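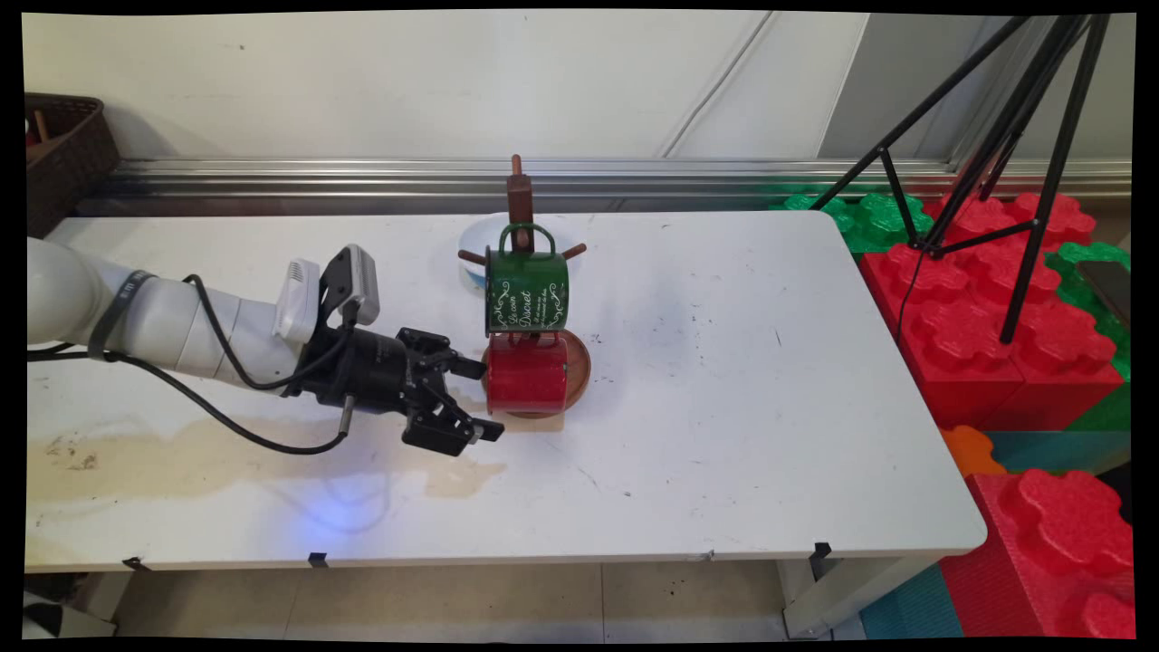
Cell 13, mug tree task, gripper open to the left of the mugs

Ticket 1621 – Vetgate support desk
Site: Trindade
Opened: 9 December 2019
Category: Good practice / cell rules
Status: waiting for customer

Reported problem
The arm stops with a "path deviation" message when it approaches the lower mug. The customer asks if he may raise the deviation limit from 10 to a higher value so that the task can continue.

First answer from support
Please do not raise the limit yet. The Dedetti cell rules say that a limit can be changed only after the cable, the tool and the fixture have been checked, in this order. I went through the rules with the picture you attached and I have these remarks.

1. Cable (rule 4). The black cable makes a loop under the arm and a short part with a connector hangs below the gripper. The rule asks that nothing hangs lower than the fingers in the approach position. Please fix the hanging part to the wrist and leave enough length for the full rotation.

2. Tool data (rule 5). There are two units on the bracket above the gripper. Is their weight included in the payload setting? The file you sent has 700 g, and I think this is the gripper alone.

3. Fixture (rule 7). The mug tree stands on a round saucer. I can not see if it is fastened. If it is only placed there, please fasten it or mark its position on the table.

4. Clear zone (rule 9). There is a white bowl just behind and to the left of the mug tree. Please remove it, or add it to the obstacle list.

Customer reply
Cable is fixed now. Payload was the gripper alone, you are right. The saucer was not fastened, we used tape. Bowl removed. The message still comes, but less often, and only with the red mug.

Second answer from support
Thank you. Then please run the Sotport payload routine again with the complete tool – the old result from August should not be used any more. Keep the limit at 10 during the test and send me the new log. If the message comes again, write down the speed also.

Next action: customer to send log.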